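I got scammed in June, and I've put off writing it up because it makes me feel daft. It was only £367, which I know is small next to what some people lose, but it was most of what I had put by for the boiler.

I'd ordered a second-hand sewing machine from a shop called Kurden. The website looked fine. It had a returns page, a landline number and a list of delivery charges, and the machine was priced at £201, a bit cheap but nothing mad. I paid by bank transfer, as they knocked off the postage if you did. That was the first thing I should have stopped at.

Two mornings later I had a call from a man who said he was from the fraud team at Ornever, the savings outfit I use. He knew my name and he knew I'd made a payment to Kurden. He said the shop was under investigation and my account was at risk, and that he could get the money back if I moved the rest into a holding account. The rest was £166. I read him the code off my phone and it was gone by the time I'd made a cup of tea.
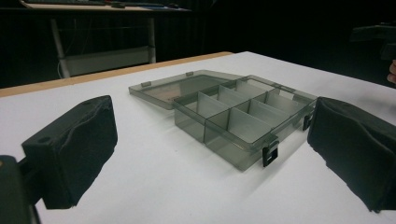
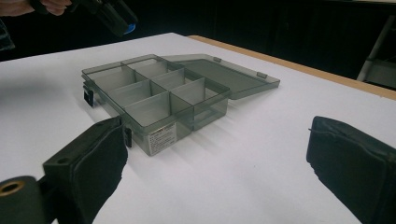
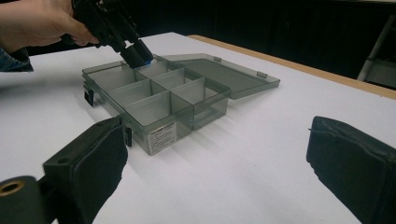
I rang Ornever myself that afternoon, using the number on my card. It took 23 minutes to get through. The woman I spoke to was decent about it. She froze the account, gave me a reference and told me to report it to the police as well, so I did that online the same evening. The form asks for everything: times, phone numbers, the exact wording if you can remember it. I'd written some of the call down on the back of an envelope and I was glad of that.

Ornever refunded the £166 after nine working days. They turned down the £201 at first, on the grounds that I'd paid a shop and the shop had simply not delivered. My neighbour Nerys Prothero used to work in a building society and she helped me write the complaint. We kept it to one page. We said the payment and the phone call were clearly the same people, as no one else could have known about the order, and we attached my screenshots of the website, which had vanished by then.

That went in five weeks ago. I've had one letter saying they're looking at it and another saying the same thing in different words. If they say no again I'll take it to the ombudsman, and I've already downloaded the form.

I've moved the boiler money to a different account, and I don't answer numbers I don't know any more. My sister has been told to text first.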